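Second shift without the second shift

Posted September 18, 2023

Lammers has been running the humanoid on evenings since May, and I have been asked often enough what it does and what it did to our jobs that I would prefer to write it down once. I work in facilities operations. We look after furnished short-stay apartments, 62 units in one tower, leased through a company called Skastine. My job title has the word "coordinator" in it. Before May it meant scheduling people. Now it means scheduling people and one robot, and reading a great many logs.

Start with the work itself. A unit turnover has a cleaning part and a checking part. Cleaning is done by a crew of two during the day, between checkout and 4 p.m. Checking used to be done by whoever was left, and it covered surfaces wiped, window glass free of smears, lamps working, small items put back where the inventory sheet says they belong. The checking part is dull and it was done badly. I did it badly myself for two years. By the fourth unit you stop seeing the fingerprints.

The robot got the checking part plus a limited amount of tidying and glass wiping. It does not do bathrooms. It does not make beds. There was a demonstration of bed making in the vendor's material and we asked for it, and the integrator told us in plain terms that we would not be happy with it. I appreciated that.

A normal evening goes like this. The day crew closes a unit in Nernano, the scheduling software. Nernano checks that no guest is due before the next morning and puts the unit in the queue. The robot is brought up by the evening operator, who stays on the same floor and can stop it at any time. It goes through the task list for the unit type and flags whatever it cannot resolve. A flag is a line of text and a still. The operator clears the flags by hand or leaves them for the morning.

Windows turned out to be the hard item. After dark the glass returns the ceiling light, the furniture and the robot itself, and you also get whatever is lit outside, all in one plane as far as a camera is concerned. In the first weeks the system reported smears that were street lights and missed smears that a person would catch by moving their head a little. It also once marked its own arm as an obstacle and waited for it to leave.
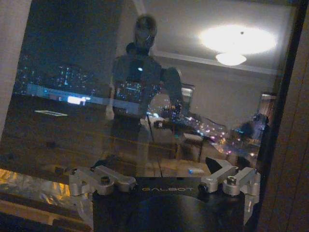
The fix was procedural before it was technical. We changed the order of the task list so that window checks come first, while there is still some daylight in the long months, and we added a second approach angle for each pane. If a mark stays in the same place on the glass from both angles, it is treated as a mark. If it shifts, it is treated as a reflection or something outside and ignored. This costs time. False flags on glass dropped far enough that the operators stopped complaining, and that is the only acceptance test I have found to be reliable. By December we will see whether it holds when every check is a night check.

Now the people, which is the part I get asked about at parties.

We had three evening checkers. No one was let go. I am aware that every company says so, and I will add the part that companies leave out: one of the three left by herself in June, and the position was not filled again. So the head count went down by one and the announcement was still accurate. Draw your own conclusions. I have drawn mine and I go back and forth on them.

The remaining two became operators. Iona Yule had been checking units longer than anyone and was the most doubtful about the whole thing. She is also the person who worked out the second approach angle, on paper, from how she looks at a window herself. Her pay grade moved up one step. It should have been two in my view, and I put that in writing. The training was 24 hours, half of it on emergency stop and safe distances, and the rest on the flag interface. Nothing in it covered what to do when you disagree with the machine. We wrote that page ourselves.

What changed in the work, as far as I can observe it:

The walking went down. An operator stays on one floor for most of the evening instead of crossing the building with a cart.

The waiting went up. Standing in a corridor while a machine looks at a lamp is tiring in a way that is hard to put on a form. Both operators asked for a chair and a proper desk light in the service alcove. They got the chair in a week. The desk light needed a purchase order.

The arguments with the day crew changed in kind. Earlier, a checker who found a dirty shelf mentioned it to a colleague in the locker room and it was dealt with. Now there is a record with a time on it. Carola Rothe, who leads the day crew, came to me in the third week with a printout of 224 flags and asked which of them were going to be used against her people. It was a fair question and I did not have an answer ready. We agreed that flags are kept for 14 days, are not attached to a name, and are not raised in reviews. It is now in the shift agreement. If you are planning something similar, settle this before the first day of operation. We were lucky that she asked.

Cost. I am not allowed to publish the lease figure. I can say that the arrangement runs through Lender, our equipment financing partner, on a monthly basis, and that the savings on paper come almost entirely from the unfilled position and from fewer guest complaints. The complaint number is the softer of the two. We also replaced the cleaning cloths in the same month with a better type, so I would not credit the robot with all of it.

Reliability. Over the summer it completed 960 unit checks. The typical stoppage is undramatic: a door that swings back, a rug corner, a guest's parcel left on the low table that matches nothing on the inventory sheet. It handles the parcel correctly, meaning it leaves it alone and asks. Two stoppages needed the integrator on site. One of those was a loose connector and the other was never explained to my satisfaction - the report says "resolved after restart."

Open points for the next quarter:

Lighting. We want the robot to be able to switch room lights off for the glass check and on again afterward. The apartments have four different types of switch, so this is less simple than it sounds.

Rotation. Iona has proposed that operators and day crew swap one shift per week. The day crew would see how flags come about, and the operators would get to use their hands again. I support it. Payroll has questions about the grade difference.

Coverage. Skastine would like to add the second tower. I have asked for a third operator first and have not had a reply yet.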